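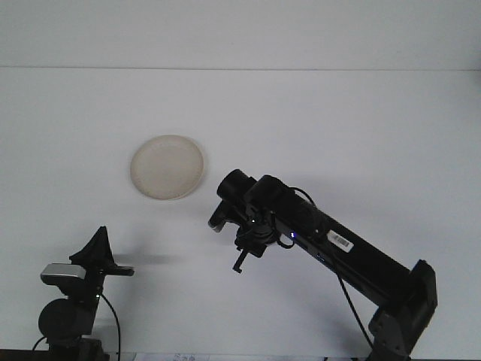
*흰 테이블 위의 둥근 베이지색 접시*

## 그릇 대여, 자주 묻는 질문

안녕하세요. Turcombe 그릇 대여의 Corina Fuchs입니다. 메일로 자주 받는 질문을 여기에 모았습니다. 제 한국어가 조금 딱딱할 수 있습니다. 이해가 안 되는 부분이 있으면 편하게 물어봐 주십시오.

### 접시를 한 장만 빌릴 수 있습니까?

네, 가능합니다. 최소 수량은 없습니다. 다만 한 번에 40장을 넘는 주문은 미리 메일로 상담해 주십시오. 같은 색으로 모두 준비하려면 시간이 필요합니다.

### 베이지색과 흰색 중에 무엇이 좋습니까?

테이블의 색을 먼저 생각해 주십시오. 흰 테이블에 흰 접시를 놓으면 깨끗하지만, 멀리서는 접시의 모양이 잘 안 보일 때가 있습니다. 베이지색은 흰색과 차이가 작아도 테두리가 부드럽게 보입니다. 저는 흰 테이블을 쓰시는 분에게 베이지색을 먼저 권합니다. 어두운 나무 테이블이라면 두 색 모두 잘 어울립니다.

### 테두리가 올라온 접시는 무엇을 담기에 좋습니까?

소스가 조금 있는 음식에 편합니다. 파스타, 나물, 과일 조림 같은 것입니다. 국물이 많은 음식은 대접을 따로 신청해 주십시오. 케이크를 얇게 자를 때에는 테두리가 칼에 걸릴 수 있으니 평평한 접시를 고르시면 됩니다.

### 컵의 색을 접시와 맞춰야 합니까?

꼭 맞추지 않아도 됩니다. 접시가 조용한 색이면 컵 하나에 색을 주는 방법이 쉽습니다. 파란 컵은 주문이 많은 편이고, 베이지색 접시 옆에서 색이 잘 살아납니다.
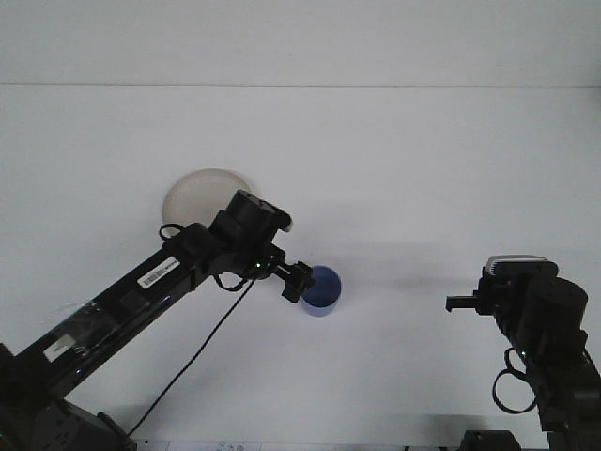 *파란 반투명 컵과 베이지색 접시*

반투명한 컵은 음료의 색도 같이 보입니다. 물이나 탄산수는 컵의 색이 그대로 남습니다. 오렌지주스를 파란 컵에 따르면 색이 조금 탁해지니, 주스를 내실 계획이면 투명한 컵을 신청해 주십시오.

### 컵은 접시의 어느 쪽에 놓습니까?

보통 오른쪽 위에 놓습니다. 왼손을 쓰는 손님이 있으면 왼쪽에 놓아도 실례가 아닙니다. 접시와 컵 사이에는 손이 편하게 들어갈 만큼 자리를 남겨 주십시오. 너무 가까우면 컵을 들다가 접시를 건드리게 됩니다.

### 씻어서 돌려드려야 합니까?

남은 음식만 버리고 물로 한 번 헹궈 주시면 충분합니다. 세척은 저희가 다시 합니다. 철 수세미는 쓰지 말아 주십시오. 표면에 생긴 가는 흠집은 없앨 수 없습니다.

### 포장은 어떻게 합니까?

받으신 상자와 종이를 버리지 말고 보관해 주십시오. 접시는 사이에 종이를 한 장씩 넣고, 한 묶음에 8장까지 쌓습니다. 컵은 입구를 위로 하여 칸막이 안에 넣습니다. 컵 안에 다른 컵을 겹쳐 넣으면 빠지지 않는 경우가 있어서 부탁드립니다.

### 깨졌을 때는 어떻게 합니까?

조각을 종이에 싸서 따로 두시고 메일로 알려 주십시오. 접시 한 장까지는 비용을 받지 않습니다. 그다음부터는 주문서에 적힌 가격으로 계산합니다. 가장자리가 조금만 나간 것도 알려 주시면 감사하겠습니다. 다음 손님이 손을 다칠 수 있습니다.

### 대여 기간은 며칠입니까?

기본은 3일이고, 받는 날과 돌려주시는 날을 포함합니다. 연장은 다음 예약이 없을 때 가능합니다. 9월은 예약이 많아 연장이 어렵습니다.

### 직접 보고 고를 수 있습니까?

Halim 진열실에서 보실 수 있습니다. 방문 전에 Emiko Oshima 씨에게 예약해 주십시오. 쓰시는 식탁보의 작은 조각을 가져오시면 색을 같이 비교해 드립니다.

마지막 수정: 2024년 2월 28일 수요일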